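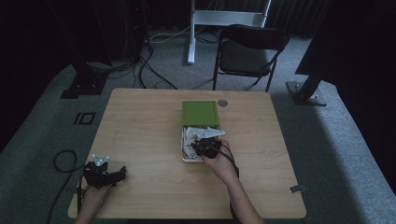
Sultusberg central bank adds to bond holdings again

Aug 23, 2020

The Bank of Sultusberg bought another 29 billion crowns of government bonds in July, bringing its total securities holdings to 1,280 billion crowns, according to the monthly statement released by the bank.

Total assets rose to 1,433 billion crowns. That is up by almost half since the end of February, when the bank announced its first round of emergency purchases and opened a lending window for commercial banks.

The rest of the balance sheet is mostly foreign currency and loans to banks. Those loans fell for the second month in a row. Several lenders, including Pesard and Agudelo, repaid part of what they borrowed in the spring and said they could now raise money more cheaply on the open market.

On the other side of the ledger, deposits held by commercial banks at the central bank climbed to 454 billion crowns. Cash in circulation was little changed.

Folke Magnusson, the bank's deputy governor, said purchases would go on at the present pace until the board sees a steady rise in lending to small firms. "We have room to do more and we have room to stop," he told reporters after the statement came out. "The numbers for the fall will decide which."

The size of the bank's deposits has drawn some criticism. Ewan Pirihi, chief economist at the brokerage Pletel, said much of the new money was sitting idle. Banks have been slow to lend, he said, and borrowers have been slow to ask.

"Reserves have gone up every month and business credit has hardly moved," Pirihi said. "At some point you have to look at demand."

Gerrit Dewulf, who manages bond funds at Agudelo, took a different view. He said the purchases had kept government borrowing costs low at a time when tax revenue was falling, and that ten-year yields would be well above their present level without them. He expects the bank to slow its buying early next year - though he said a weak holiday season could push that back.

Consumer prices have stayed below the bank's target all year. The finance ministry has said it plans to sell more long-term debt before winter, with most of it in maturities the central bank is already buying.

The bank's board next meets in September. The statement for August will be published after that meeting.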